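Bell ringers wanted, Stovbridge

The tower at Stovbridge has had bells since 1813 and, for most of the years since, enough people to ring them. We are now short. If you can count to eight and climb a staircase without complaining until you reach the top, please apply.

No musical talent is needed, and in some cases it has been a hindrance. Practice runs for an hour and a half each week. You will be taught to handle a rope before you are let near anyone's ears. Expect sore shoulders and strong opinions about tea.

We would like new ringers ready for the Christmas services in December. The pay is $200 for the season, which works out worse the longer you think about it. Weddings are extra.

Applicants must be 16 or over. Leave a note at the Cadwaladr Hall desk with your name, phone number and any fear of heights.

Apply by 12 September 2022.

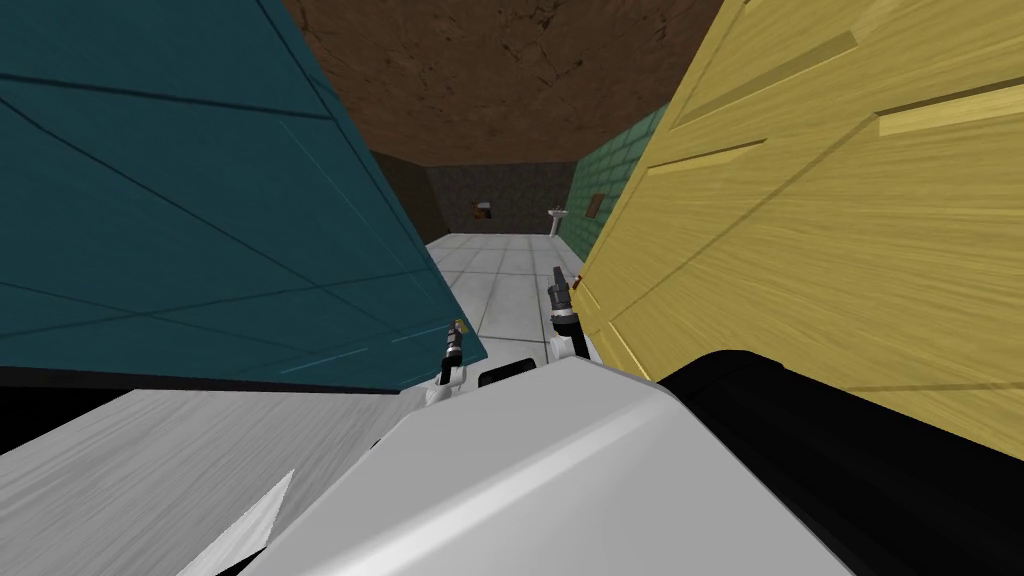
Reader's comment: Does the $200 cover gloves? I rang at Irkard for two winters and went through three pairs, and I'd want to know about parking on wedding days too.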